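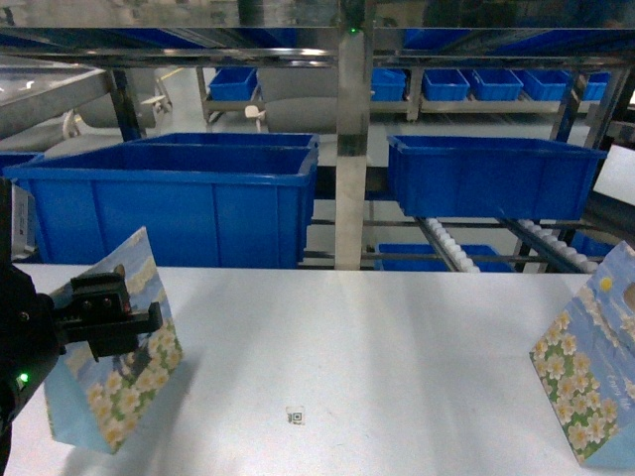
Bañuelos, servicio de menús semanales para familias, abre convocatoria de hogares participantes para la prueba de su nuevo recetario de cenas rápidas. La prueba tiene por objeto medir el tiempo real de preparación, el grado de aceptación por parte de los menores y la cantidad de sobrante en recetas destinadas a días laborables. Las recetas se entregan en fichas de cartulina codificadas por el reverso. La clave cromática del reverso indica el tipo de plato; el anverso lleva solo un motivo decorativo, del estilo de las flores blancas de centro amarillo bajo un cielo azul pálido con nubes, y no aporta información sobre la receta. La prueba comienza en noviembre y se desarrolla en el domicilio de cada participante.

Perfil requerido

Hogares con al menos dos menores de entre 4 y 12 años que cenen en casa un mínimo de cuatro noches por semana. La persona que se inscribe debe ser la que cocina habitualmente. No se exige formación culinaria. Quedan excluidos los profesionales de la hostelería y los hogares que hayan participado en la prueba anterior, realizada con el recetario Zatberg.

Equipamiento mínimo: placa de cocción con dos fuegos operativos, horno, báscula con precisión de un gramo, termómetro de sonda y congelador con un cajón libre. La olla a presión es opcional - debe declararse en la inscripción, puesto que determina el lote de recetas asignado.

Tareas

Cada hogar prepara 20 cenas según el calendario que recibe al inicio. El cronometraje empieza al sacar el primer ingrediente y termina al servir el último plato; el tiempo de compra no se computa. Los ingredientes se pesan en crudo. El sobrante se pesa por plato y se anota en gramos. Las sustituciones de ingredientes se admiten únicamente si figuran en la ficha. Toda desviación se consigna en el apartado de observaciones, con indicación del paso afectado.

Los registros se introducen en la aplicación Flarnon antes de las 23:00 del mismo día. Los registros posteriores a esa hora se consideran nulos y la cena debe repetirse.
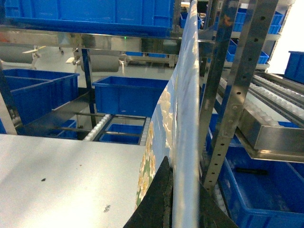
¿Quién paga los ingredientes?

Los paga cada hogar en el momento de la compra. Bañuelos reembolsa el importe íntegro contra tique, en dos liquidaciones: una a mitad de la prueba y otra al cierre.

Alergias e intolerancias

Deben declararse las de todas las personas que cenen en el domicilio, incluidas las que lo hagan de forma ocasional. Hay lotes sin gluten y sin lactosa. No se dispone de lote apto para alergia a frutos secos, por lo que esas solicitudes no pueden admitirse en esta edición.

Compensación

Además del reembolso, los hogares que completen el calendario reciben una suscripción anual al servicio de menús y una batería de cocina Goltthorpe. El abandono antes de la décima cena da derecho solo al reembolso de los ingredientes utilizados.

Inscripción

El formulario está disponible en la sección Convocatorias de esta página. Se tramitarán las primeras 1.000 solicitudes completas, por orden de entrada. La responsable de la selección es Jolene Waaka, a quien deben dirigirse las consultas mediante el formulario de contacto, con el asunto «Prueba de cenas». Las solicitudes sin relación de equipamiento se devuelven sin tramitar.

Junio de 2020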